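**Notebook entry — October, morning session**
**Sorting room, assorted small goods**

Work on the mixed-goods bins resumed at the long table. The purpose of this entry is to record the present state of the bins, the handling rules now in use, and the points on which we still disagree. The previous entry covered the intake shelves only and should be read first by anyone who was absent in September.

**1. Stock on hand**

The Zerel consignment has been unpacked and entered in the ledger. It came to 137 items after duplicates were struck out. The Brollik consignment is still in its cartons by the door and has not been opened, apart from the one carton with the torn side, whose contents were moved to the lower shelf and labeled as a group. They have not been entered one by one.

The first count of the Zerel goods was wrong. Lids had been entered separately from the boxes they belonged to, and in two cases a strap had been given its own line. The rule is restated for the record: an item and any part that is meant to stay with it receive one line. A lid that has lost its box is entered as a lid.

The paper tags used in the spring are not to be used again. They curl, they catch on the edges of the bins, and the ink transfers to anything pale. The cloth tags from Skirico are acceptable for bags and pouches. Hard items carry no tag and are known by the ledger description alone, so that description must be written with care. "Black thing, small" appears three times in the current ledger and must be corrected before the next session.

**2. Condition of the bins**

The gray bins have been in service for a long time and their condition is poor in places. The inner walls have lost part of their finish, and the floors are scratched throughout. None of this affects their use for sorting. It does affect the way goods are recorded, for two reasons.

First, small pale items are easily missed against the lighter smudges on the floor. The morning check passed over a white button twice, although it was in plain view. Second, a dark mark on the floor may be taken for a small item, and a small dark item may be taken for a mark. Anyone making a check should touch the spot before writing anything down.

The question of repainting was raised again. My recommendation is to leave the bins as they are until the Brollik goods have been sorted, and then to treat one bin as a trial. Loose flakes should be brushed out at the end of each session in the meantime. The soft brush hangs on the hook at the end of the table and should go back there.

The bins have also been given a fixed place. The working bin stands at the near side of the table and the second bin directly behind it. Goods move from the working bin to the rear one once they have been entered. Some of us had been working in the opposite direction, and the ledger for the last session cannot be relied on for that reason. I have drawn a line through the page and left it legible.

**3. Method of laying out**

The practice of filling a bin to the rim has been stopped. A bin now receives a few items of unlike shape and surface, laid so that most of each item can be seen without moving its neighbors. The sorter then names each item aloud, the recorder writes it down, and the item is taken out. This is slower than tipping out a carton on the table. It has, however, removed most of the disputes over what was in a given load.

A limit of 8 items per load was tried and kept. A limit of 14 was tried on the same morning and dropped, as flat things slid beneath the soft ones and were not found until the bin was lifted. The upper limit may be reconsidered for loads made up only of hard goods.

Notes on particular kinds of goods follow.

*Pouches and soft cases.* These do not hold one shape. A pouch leaned against the wall of the bin will fold over and spread, and its outline is of no help in naming it. The entry should give color and general kind, then any tab or fastening. Where the material is in doubt, the entry should say so. "Fabric or leather" is an acceptable entry. A wrong guess is harder to correct later than an open one, and we have now spent the better part of a morning on one such correction.

*Flat patterned goods.* A fine regular pattern reads as a plain color from across the table. The recorder is to come to the bin and look. Two entries in the Zerel ledger reading "plain blue" have been changed on this ground. The color of the border should be given separately if it differs from the middle.

*Glossy goods.* Black glossy surfaces pick up every lamp in the room. Reflections have been taken for printing, and on one occasion for a crack. The lamp at the wall end should be turned aside before a glossy item is entered. Whether such an item is an open tray or a closed case is to be settled by handling it.

*Small toys and novelties.* There is no agreed heading for these. The Olszewski list places them under "sundries," together with key rings and erasers. I have followed that list for now, although the heading has grown so long that it no longer helps anyone find anything.

*Small pale goods.* These are placed last and taken out first. The rule has no exceptions.

**4. Loads entered this morning**

The first load was entirely hard goods and passed without remark. The second held three soft items from the torn Brollik carton and was returned to the shelf, as these are not to be mixed with the Zerel goods until the count is settled. The third was abandoned at 10:40 when the ledger could not be found. It was under the cartons.

The fourth load was mixed. The ledger wording, which is to be copied into the fair book, reads as follows: one oval item, navy blue, fine reddish dots, border a lighter blue; one small toy-like item, blue, textured, with a cream patch; one pouch, black, fabric or leather, with tab; one small rounded item, white, dark speckles on top; one tray or case, black, glossy, rounded corners. 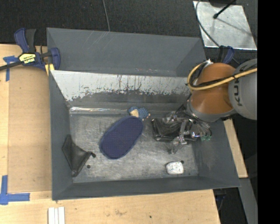
Chukwuemeka Ojo objected to the wording for the oval item and asked that his objection be entered in full. His view is that "item" tells a later reader nothing, and that a ledger which avoids naming things will in time be of use only to the people who wrote it. He would prefer a best guess followed by a question mark. He added that the heading "sundries" has the same fault on a larger scale, and that goods entered there should carry a second heading of the recorder's choosing — even a poor one — so that a search has somewhere to begin.

The objection is fair in its second part, and I have adopted that part. From the next session every line under "sundries" will carry a second heading in pencil. On the first part I remain unconvinced. In the spring ledger the question marks were dropped when the pages were copied, and the guesses were then read as fact. If the copying can be made reliable, I would withdraw my resistance. The matter is left open, and both forms may be used until it is settled, provided that the recorder initials the line.

**5. Ledger and fair book**

The working ledger is kept in pencil and the fair book in ink. Copying is to be done on the same day. It is now four sessions behind, and I accept responsibility for two of them. The fair book holds up to 400 lines, so a second volume should be ordered before the Brollik cartons are opened. The same ruling is wanted, with the wide left margin.

Page references in the margin should point to the working ledger by page and line. References by load number alone are not sufficient, as the numbering was restarted in the summer and there are now two sets of low numbers.

**6. Outstanding**

- Correct the three entries reading "black thing, small." The goods are on the upper shelf, left end.
- Order a second fair book.
- Ask Skirico whether the cloth tags can be had in a smaller size. The present ones cover too much of a small pouch.
- Compare our headings with the Olszewski list and mark every point at which they part. Ojo has offered to take the first half.
- Find a shallow box for lids without boxes. The saucer is full.
- Brush out both bins.

The table was given over to the afternoon group at 1:15. The Zerel goods already entered are on the upper shelf under the gray cloth, and the remainder are in the open carton beneath the table. Please do not move that carton, as the order of the layers inside it corresponds to the delivery sheet and has not yet been written down.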